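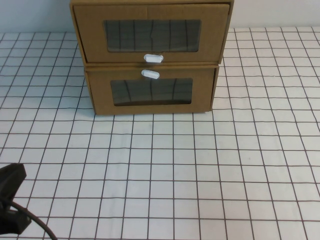
# Two-drawer cardboard unit: assembly and fitting

Level: basic. Working time is one evening, plus overnight drying for the glue. The dimensions follow the Gevinov flat pattern, sheet 2, with the window option. If you are working from the older Jerevberg pattern, the drawer fronts are 20 mm shorter and the window template will not fit without trimming.

## Materials

- Corrugated cardboard, single wall, enough for two drawers and an outer sleeve
- Dark translucent plastic film, two pieces
- Two white oval pull handles, with screws or split pins
- White craft glue
- Double-sided tape, 12 mm wide
- Knife, steel ruler, scoring tool, fine sandpaper

Check the direction of the corrugation before cutting. On drawer sides the flutes run vertically. On drawer bottoms they run front to back.

## 1. Cut and score

Transfer the pattern to the cardboard in pencil. A table marked with a square grid saves time at this stage: align one long edge of the sheet with a grid line and tape down the corners.

Cut all outside edges first. Score the fold lines on the inner face, pressing hard enough to crush the flutes without breaking the liner. Fold each line once to 90 degrees and release it.

## 2. Cut the windows

Each drawer front has one rectangular window with rounded corners. Mark the corners with a coin or a bottle cap, then join the curves with the ruler.

Cut the straight sections before the corners. Make several light passes. A single deep cut drags the outer liner and leaves a ragged edge that the film will not hide. Sand the inside of the opening lightly.

Leave a solid strip between the window and the edge that will carry the handle. The handle sits along the bottom edge on the upper drawer and along the top edge on the lower drawer, so the two fronts are marked differently. Label them U and L on the inside now.

## 3. Fit the film

Cut the film 15 mm larger than the opening on every side. Run double-sided tape around the inside of the window, close to the edge but not touching it. Lay the film down from one short side and smooth it across with a dry cloth.

Do not pull the film tight. Stretched film creases near the middle when the front panel flexes, and the crease cannot be worked out afterward. Replace damaged film before closing the drawer box.

## 4. Attach the handles

Find the center of each front panel and mark the handle position horizontally. Pierce the holes from the outside. Glue a scrap of cardboard behind the holes as a backing plate, let it set, and fasten the handle through both layers.

With both drawers closed, the handles should line up vertically, with the seam between them.

## 5. Assemble and stack

Fold up the sides, glue the corner tabs, and clamp with clothespins overnight. Glue the outer sleeve separately. Test the fit before adding any liner paper to the sleeve.

If a drawer sticks, sand the lower side edges. If the upper front stands forward of the lower one, look for a tab folded the wrong way at the back.

## Notes

- Sornlow film, code 571, takes tape well. Wipe it first.
- Kwon handles come in bags of 100. Part 2819 is the short oval.
- Keep the finished unit away from damp walls and radiators.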